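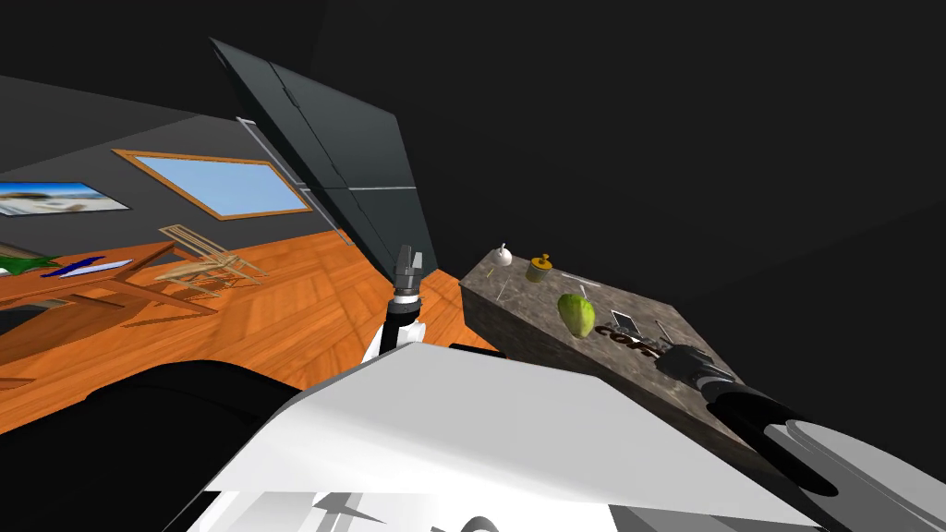

What line should I use for throwing small jerkbaits in cold water?

Six pound fluorocarbon on a spinning reel is where I'd start, and I'd only go up to eight if you're fishing around timber.

---

Mullcombe Lake Anglers > Bass > Cold Water

cedarpoint_ray
2024-11-27
Following up on the line question at the top, because I'm finally getting out this weekend and I am pumped. I've got a Handix spinning reel with a 300 size spool and I've been running ten pound mono on it all summer for topwater. Figured I'd strip that off and start fresh. Main lake surface temp was reading 51 by the ramp. Is six really enough? There are some big ones in Mullcombe and I'd hate to lose one to thin line.

okabe_slinger
Six is plenty! Set your drag right and you'll be amazed what you can land in open water. I've caught fish over five pounds on it off the dam riprap and never felt outgunned. The thing you get with the lighter stuff is depth. A little jerkbait that runs four feet on ten pound will get down quite a bit more on six, and in December that extra bit is where they're sitting.

hollowlog
Going to disagree with both of you, in a friendly way. I run braid to a fluoro leader all winter and love it. Fifteen pound braid, eight foot leader of eight pound fluoro. You feel everything, casts go a mile, and you only have to retie the leader. Straight fluoro on a spinning reel jumps off the spool in the cold and I got sick of picking out loops.

okabe_slinger
Braid freezes in the guides though. I've stood on that dam at 7 am chipping ice out of the tip every third cast. No thanks.

hollowlog
Everything freezes in the guides at 7 am. Go at noon, the fish bite better then anyway :)

cedarpoint_ray
Ha, noon works for me, I've got kids to drop off. What about the bait itself? I picked up a Brodeta 132 in a clear shad color and it floats up pretty quick in the sink. Everybody says suspending for winter. Did I buy the wrong one?

Aigars Mets
Not wrong at all, you just need to tune it! This is my favorite part of winter fishing. Fill a bucket with lake water (not tap water, and do it right there at the ramp so the temperature matches) and put the bait in on the line and snap you plan to use. Add lead wire to the front hook shank one wrap at a time until it hangs there nose down and barely rises. Mine took 2 wraps, but every bait is a bit different, even out of the same box. Then write on the lid what you did, or you'll be starting over next time.

Cold water is denser too, so a bait that sat perfectly in October can creep up on you later on.

tinbucket
I use the stick-on dots from the tackle shop instead. Put them on the belly right behind the bill. Takes a minute.

Aigars Mets
Dots work fine, I just lose them on the rocks. Wire stays put.

hollowlog
Or go up one size on the front treble. Same weight gain, better hookups, nothing to fall off.

cedarpoint_ray
Love all of this, thank you. How long are you guys pausing it?

okabe_slinger
Longer than you can stand. Jerk, jerk, then count to ten. If I'm not getting bit I go to twenty. Keep a little slack in the line and watch it where it enters the water – most of my bites are just a tiny twitch and then it's heavy.

tinbucket
Ten is too long at 51 degrees if you ask me. They'll still chase. I'd start at three or four seconds and slow down once it drops into the low 40s.

okabe_slinger
Fair, I'm usually out there later in the season than you are. Ray, start with tinbucket's count and stretch it if they don't want it.

cedarpoint_ray
Will do. Spooling up with six tonight and putting hollowlog's braid setup on the second rod so I can try both. Bucket's already in the truck. Anybody know if the north ramp is still open?

tinbucket
Open as of yesterday. The dock is pulled, so bring boots.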